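Fundiveck Hand Water Filter: Two Weeks With a Building Team

Posted 13th June by Volkan Tokgöz

I bought the Fundiveck filter in March, before I joined the Fuvbridge team that repairs village schools. We were 22 people sleeping in one school building, and the tap outside gave water only in the early morning. The team leader, Virgil Lazăr, had told us to bring our own way of cleaning water. I had never owned such a thing, so I write this for other people who go on a trip of this kind for the first time.

The filter is a gray tube with a pump handle on one side and two hoses. One hose goes in the bucket, the other goes in your bottle. It weighs 236 grams without the bag. I checked it on my kitchen scale, and the box says the same, so I was glad about that.

Pumping is easy for the first bottle and less easy for the fifth. To fill a one-liter bottle I needed 174 strokes when the filter was new. In the second week it was more, and my arm noticed it. If you clean the filter every evening the work stays light. I did this only when I remembered. 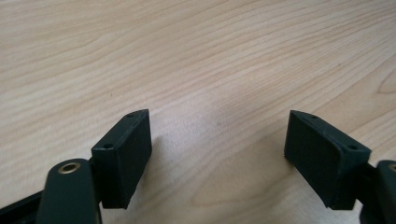 The cleaning itself takes a few minutes. You open the bottom, take out the white core, and rub it under clean water with the small brush. The brush is too small for a man's fingers and I lost it on day 7. After that I used an old toothbrush, and it did a better job. Fundiveck sells a new brush by mail, but the postage costs more than the brush.

About the taste I have no complaint. The water in Tănase tastes of iron when it comes from the tap and a little less of iron after the filter. The paper in the box explains that the filter does not remove metals, only dirt and small living things. Please read this paper. Two persons in our group did not read theirs and were disappointed in their filter for the wrong reason. I was not sick during the trip, though I also ate carefully, so I can't give all the credit to the pump.

What I did not like: the hose for the bottle does not hold well in a wide opening. It jumped out several times and wet my shoes. Virgil has the Standton model, which is heavier and has a screw cap for the bottle, and he never had this problem. He also paid almost double.

I would buy the Fundiveck again for one person. For a family or a kitchen team it is too slow, and you should look for a gravity bag. Four stars from me, and I would give the last half star too if they change the hose.

Contact us | Copyright Fuvbridge, all rights reserved | Back to top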